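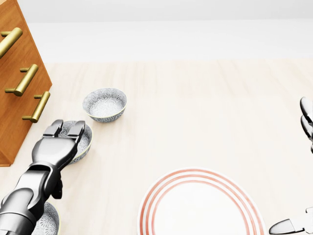
¿Qué reglas sigue el proyecto para decidir que una prueba de manipulación es válida? Solo cuentan las pruebas cuyo criterio de éxito estaba escrito antes de ejecutarlas, y que otra persona del equipo ha revisado después.

Informe de avance para Wenard
Proyecto Givex, 29 de diciembre de 2023

Desde agosto hemos trabajado en la guía de buenas prácticas para pruebas con vajilla en simulación. El borrador tiene 6 capítulos y ya fue enviado al grupo de Ivdale para sus comentarios. Del plan de 700 pruebas hemos registrado 102 según las reglas nuevas. Es menos de lo que habíamos previsto, porque la redacción de los criterios tomó más tiempo.
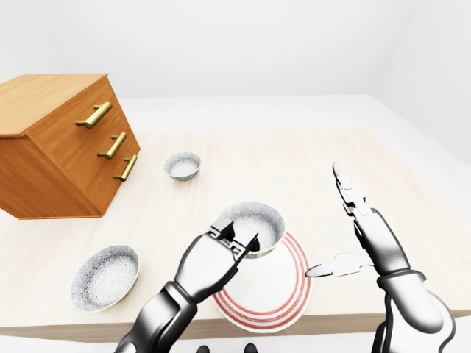 La regla que causó más discusión es la del contacto. El borrador pide anotar por separado el agarre del objeto, su traslado y el momento en que se suelta. Si falta una de estas anotaciones, la prueba se conserva en el archivo pero no entra en los resultados. También pedimos que las pruebas fallidas se entreguen completas, con la misma configuración inicial que las otras.

Queda pendiente el capítulo sobre el paso al robot físico, donde todavía no tenemos acuerdo sobre los límites de fuerza. Solicitamos a Wenard mantener el presupuesto actual y aceptar que la próxima entrega incluya 100 pruebas revisadas por Ivdale.

Ait Ali
Responsable del informe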